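Subject: Re: [small-cap-tech] Drevard and the Flukia launch date
From: Gordon Melnyk

Hello all, and thank you to everyone who wrote back about my April message. I'm sorry it has taken me so long to reply. I meant to sit down with this over the holiday and then the grandkids came, and you know how that goes.

I'm pasting in the part of the earlier message that I want to answer, so that people who joined lately can follow along:

> I have held Drevard for 2 years now and I'm getting tired of
> hearing that the Flukia sensor is "nearly there." First it was
> the housing, then it was the certification, and now they say the
> supplier in Gredport can't ship enough of the optical part. Is
> anybody still buying this? What would they have to show you
> before you put in another dollar? I don't want to be the last
> one holding the bag.

It's a fair question, and I've asked it myself more than once while doing the dishes. I'll try to say where I've ended up, and please push back if you think I'm being too kind to them.

First, the supplier. I went back through the last four quarterly letters with a pencil (my wife thinks this is a very strange hobby) and the Gredport plant is mentioned in every one of them. So the shortage didn't drop out of the sky. In the oldest letter it's a single sentence near the bottom, and in the newest it gets most of a page. I'd have liked them to say more about it sooner, and I wrote to the investor relations address to tell them so. I got a polite reply the next morning at 9:15, with a promise that the next letter would have a proper parts table in it. We'll see. They've been good about answering mail, I'll give them that much.

Second, Kemppainen. For those who don't follow the supply side, that's the smaller shop Drevard signed up as a backup source for the optical part. The letter says Kemppainen has delivered 910 units so far, and that 68 of those were set aside for more testing. I've seen people on other boards wave that second number around as if the whole batch had gone in the trash, and I think that's unfair. Set aside for testing is set aside for testing. If most of them pass, the backup plan is in decent shape. If most of them fail, I'd expect the launch to slip again, probably into the new year, and I'd want to hear it from the company before I hear it from the share price.

Third, and this is the part I go back and forth on, the cash. They raised money twice while I've been a holder and both times I grumbled about the dilution and then stayed put. I don't see how they get Flukia out the door and pay for a sales team without doing it a third time. That doesn't scare me as much as it used to. A company that raises money to ship a finished product is in a better spot than one that raises money to keep the lights on, and I'd like to believe Drevard has moved from the second kind to the first. But I'd like to see an order from a real customer, with a name on it, before I add to my position. That's my answer to "what would they have to show you." One named customer, and the test results on those parts.

Until then I'm holding what I have and not buying more. I know a few of you sold in the spring and I don't blame you one bit — if I were ten years younger with college bills coming I might have done the same thing. And please don't take any of this as advice. I was a high school shop teacher for most of my life and I've been wrong about plenty of stocks, including one maker of printer parts that I'd rather not discuss. 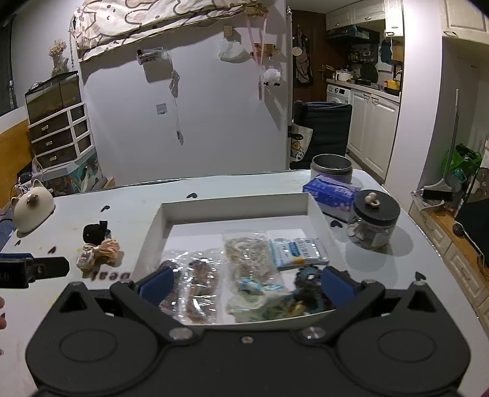 Small things in the tray, with the cat keeping the scrunchies company.

Back to business for a moment. Somebody asked whether the annual meeting will be shown online again this year. I believe so, but the notice I have only gives the start time, 2 p.m., and says that details will follow. Last year the link came by mail with the proxy card, so don't throw that envelope out with the flyers like I nearly did! If you have a question you'd like put to the board, send it to me and I'll gather them up into one letter. Mine will be about the Gredport contract and how long it has left to run, which I couldn't find anywhere in the filings. If one of you has found it, please tell me the page.

Thanks again for keeping this list a friendly place. I do read every message, even when I'm slow to answer.

Warm regards,
Gordon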